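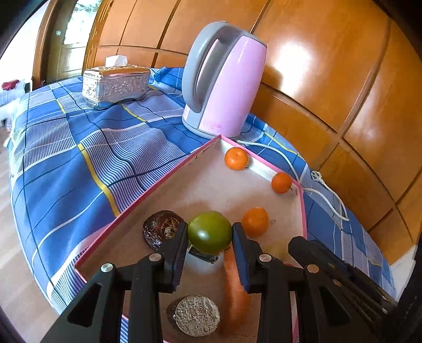 Search this diary
Go

Home | Diary | Software | Archive | Contact

6/28/26

Well, I did it. I canceled Festuvo this morning before I'd even finished my coffee, and I've been a little giddy about it ever since. The renewal was due at $648 for the year (it was a good bit less when I signed up) and I just sat there looking at the invoice page thinking, when did I last open the video part? Or the font part? I use the photo editor and the page layout program and that's the whole list.

So now I'm on Mahuika, which is the one you buy once and keep. It cost me $141, and it has both halves of what I need in one program. I'd been playing with the trial since February, on and off, mostly off, and I kept telling myself I'd switch after the next newsletter. Then there'd be another newsletter.

The download took forever because the internet in Isedville is what it is on a Sunday, with the whole street streaming something. I started it, cleaned out the fridge, came back, and it was still at it. Once it was in, though, it opened so fast I thought it had crashed! Festuvo always made me sit and watch its little loading screen with all the names on it.

Moving the files over was the part I'd been dreading. I have nearly 3000 photos in the old catalog, all with my star ratings and keywords, and I really didn't want to lose those. The keywords came across fine. The stars came across fine too, except for one folder from the library job where everything went to zero, and I have no idea why. I'll redo those some evening with the radio on. The layout files are a different story. You have to save them out of the old program in the exchange format first, one at a time, and then open them in the new one and fix whatever slid around. I got through 4 of them before lunch and the captions had moved in every single one, and a heading had turned itself into a font I don't own.

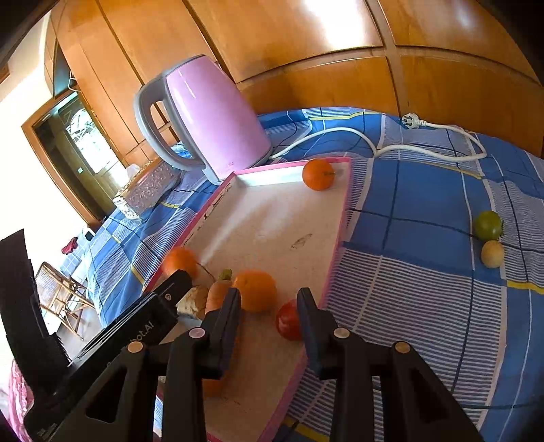 Can I still open my old Festuvo files after the subscription ends? Only until the paid period runs out, and after that the program shuts off, so anything I want to keep has to be exported before then.

I put that on a sticky note on the monitor. My plan is to do a few layout files each night after supper and be finished well ahead of time (we'll see).

Things I miss already: the old crop shortcut, which my fingers keep pressing and which now flips the picture upside down. Also the cloud folder. I've been using Galeta for backups anyway, so I made a new folder there and pointed Mahuika at it, and it seems happy enough. It did ask me to log in twice.

Things I like: the menus are in words I understand, the undo list goes back as far as I want, and it doesn't pop up a box every morning to tell me what's new. Oh, and the brush! So much smoother on my old tablet.

Tomorrow I have to find out whether the print shop will take the PDFs it makes. I sent them a test page this afternoon and I'm half expecting a grumpy reply about bleed.

Print this page | E-mail this page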